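Tzavaras launches Stanance, a hand-and-software kit for mixed picking
March 2020

Tzavaras, the Virnumholm automation firm, is opening orders for Stanance, a kit that lets a robot with a jointed hand pick everyday objects from a conveyor. It comes with the hand, a wrist camera and the Milby control software, and it can be fitted in 3 days.

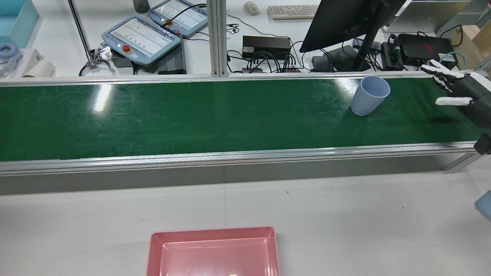
Stanance reaching for a cup on the conveyor.

Most picking systems like their goods upright and evenly spaced. Stanance is happy with a cup lying on its side – or a box at an odd angle – and new objects are taught by guiding the hand through a few grasps. Our trials covered 1,113 picks with 22 different household items, and we learned something from every one of them.

"I still get a thrill watching the fingers close," said Wakana Ogura, who leads the Stanance team. "We wanted a hand that people on the shop floor could set up themselves, and the first groups who tried it were teaching it new items before lunch."

The wrist camera looks out past the fingers, so operators can follow each approach close up. 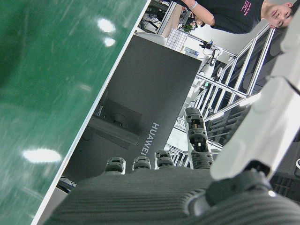 Availability

The first 12 kits ship in May. Each includes a day of training at Virnumholm or at the customer's site. Demonstrations can be booked through the Tzavaras sales office.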